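Writing a rulebook for a sock-folding robot

My half of the Pandadance project was supposed to be the easy half. Aisling Gilmartin took the grasp planner, and I took "safety and procedures," which I figured meant printing a warning sign and taping it up by the door. I ended up with nine pages and two rewrites, so let me tell you how that went!

We started with what the lab already had, a one-page sheet from the Rafferty arm project a few years back. It says keep your hands clear, know where the stop button is, and wear closed shoes. Fine, all true, but our robot handles laundry, and laundry tempts you. A cuff folds under itself and your hand just goes in to fix it (I did this twice in the first week, and I was the safety person). So rule one in the new book is that no hand crosses the rail while the arm is enabled, and paused still counts as enabled. I borrowed that idea from the machine shop, where they're pretty strict about it.

Rule two is about speed. We run the arm slow whenever a person is standing at the table, and full speed is only for when everyone is back behind the floor tape. Rule three is about what goes on the sheet. Clothes get checked for pins, tags and loose threads before a run, and we log each piece by type. By the end of May we had 2,000 grasp attempts in the log, and 104 of them were stopped by a person. I went through all 104 of those by hand, which took most of a night and a lot of cereal.

Socks were the messiest category by far. A shirt mostly lies flat, but a sock can be a flat thing at one end and a crumpled tube at the other, and the three fingers have to deal with both.
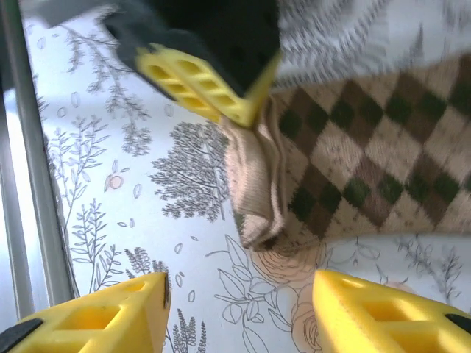
Kathleen Geraghty read my second draft and wrote back that the stop rule was too vague to be any use. "Stop if it looks wrong" means something different to every person at the table, she said, and a new student will wait too long because they don't want to ruin a run. She wanted plain triggers that you could read out loud.

She was right, and I was kind of annoyed about it for a day. The stop rule now has a short list under it – fabric caught in a finger joint, a finger pushing on the table with nothing in between, or any sound you haven't heard before. There's also a line saying a stopped run is never held against the operator. Aisling asked for that one and I think it's the best line in the book.

What I'd still fix: the log has one box for "reason stopped" and people write "weird" in it. I want checkboxes there before the next group starts, plus a blank line for whatever the checkboxes miss. The floor tape also needs redoing, as it's peeling up near the door.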